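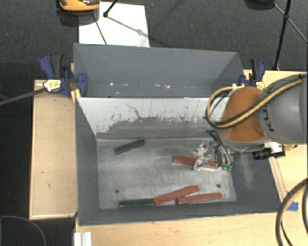

Brestico to open building materials reuse depot in Clolport

CLOLPORT - Building supplies company Brestico will open a reuse depot in the Clolport industrial area in February, giving households and small builders a place to drop off leftover materials and buy them at reduced prices.

The depot will take up the rear half of the former Heydari cold store on Prarora Road, which has been vacant since the fruit packing business moved inland. The building has 700 square metres of covered floor space, a loading dock at the north end and parking for 40 vehicles. Brestico has signed a lease for the site and fit-out work has begun.

Timber offcuts, tiles, pavers, doors, windows, taps, sinks, unopened paint and boxed fixings will be accepted. Goods will be checked on arrival, sorted by type and size, and put out for sale on the same floor. Most items will be priced at less than half the cost of buying new.

Brestico general manager Mitra Khosravi said the company had been looking at a depot for several years after hearing the same complaint from customers at its trade counter.

"People order a bit extra so they don't run short, which is sensible, and then they have half a pallet of tiles sitting beside the garage for ten years," Ms Khosravi said. "They don't want to pay to tip it and they don't know anyone who needs it. Meanwhile someone three streets away is trying to match the same tile to fix a shower."

The company ran a trial in a fenced corner of its own yard last winter. Over 12 weeks it took in 100 loads of material, mostly from home renovators. Tiles and internal doors sold fastest. Window frames were slower, partly because buyers had no way of searching by size before making the trip.

As a result, the new depot will publish a stock list on the Brestico website, updated at the end of each trading day. Doors and windows will be listed with their measurements. Small items such as hinges, handles and fixings will not be listed individually and will be sold from bins by weight.

"The trial showed us what we were doing wrong," Ms Khosravi said. "We had doors leaning four deep against a fence and people had to shift three of them to see the last one. We've put a lot of thought into racking this time."

What can be dropped off

Drop-off will be free for households. Tradespeople and building companies will pay a small handling fee for loads bigger than a standard box trailer - the fee will be waived where the whole load can go straight to sale.

Timber must be free of nails and at least a metre long. Tiles should be clean and, where possible, in their original boxes with the batch number showing. Paint will only be taken in sealed tins with a readable label. Taps and sinks can be used but must be complete.

The depot will not accept asbestos or anything suspected of containing it, treated timber that has been cut or burnt, broken glass, plasterboard, insulation batts, gas appliances, or electrical goods of any kind. Chemicals and part-used paint should continue to go to the council transfer station.

Staff may turn away goods that are damaged or unlikely to sell. Anyone unsure about a large load is asked to email a list before bringing it in.

Jobs and training

Eight people will work at the depot when it opens, five of them in new positions. The others will move across from Brestico's main yard. Recruitment for the new roles is under way and the company is keen to hear from people with a background in joinery, plumbing or tiling, including those who have left the trades and would like part-time work.

Skye Lamont has been appointed depot manager. She spent nine years in the company's despatch office and organised last winter's trial.

Ms Lamont said the hardest part of the job was sorting.

"A mixed trailer can take two people most of a morning," she said. "You might have good hardwood under a heap of rubbish, or six different tiles in the one crate. If people can sort at home before they come, even just tiles in one box and timber on one side, it makes an enormous difference to us."

A workshop area beside the loading dock will be used to de-nail timber, rehang doors and test taps. From autumn it will also host short evening sessions on basic repairs, starting with how to replace a cracked tile and how to fit a second-hand door to an existing frame. Sessions will start at 6 pm and places will be limited. Bookings will open once the workshop fit-out is finished.

Site works

Neighbouring businesses on Prarora Road have been advised that some deliveries will take place before 7 am while racking is being installed. The footpath in front of the building will stay open throughout. A new driveway crossing is being built at the southern boundary so that customers with trailers can enter at one end and leave by the other without reversing.

The old cold rooms have been stripped out and their insulated panels removed by a licensed contractor. The concrete floor is being ground and sealed, and roof sheeting above the loading dock is being replaced. The original Heydari sign on the street wall will be kept at the request of the building's owner, with the Brestico sign to go beneath it.

Rainwater from the roof will be collected in two tanks and used for washing down pavers and bricks. The company has also applied for approval to install solar panels, although that work is not expected to be complete before opening.

Opening hours

The depot will trade from 8 am to 4 pm, with drop-offs closing at 3 pm so that goods can be checked before the end of the day. Hours will be reviewed after the first three months. Customers will be able to pay by card or add purchases to an existing Brestico trade account. Sales will be final, but tiles bought for matching can be returned within a week if they turn out to be the wrong colour.

Delivery will be available within the Clolport area for larger items at the same rates charged by the main yard. Customers collecting their own goods should bring straps or rope and a blanket for anything with glass in it.

Media enquiries and requests to visit the site before opening can be directed to Mitra Khosravi at the Brestico office in Clolport. Job enquiries should be marked to the attention of Skye Lamont.

About Brestico

Brestico supplies timber, tiles, plumbing fittings and general building materials to trade and retail customers in Clolport and surrounding districts. It is privately owned and operates a main yard, a trade counter and a delivery service.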